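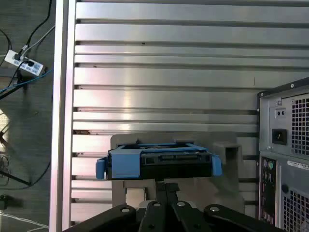
Viltetti Publishes Results of Workshop Automation Trial

FOSTSIDE, January 3, 2025 — Viltetti today released findings from a nine-week trial of robot arms in computer repair and refurbishment.

The arms attempted 312 handling tasks, among them moving hard drive caddies and seating connectors, and completed 118 without human help. Cables and tight-fitting parts caused most of the failures.

"The machines can do part of a bench technician's day, and slowly," said Birthe Thygesen, director of research. "We would not leave one alone with a customer's computer yet."

A second trial with 40 further tasks, including household chores such as sorting cutlery, is in preparation.

Media contact: Joaquim Pinheiro, Viltetti press office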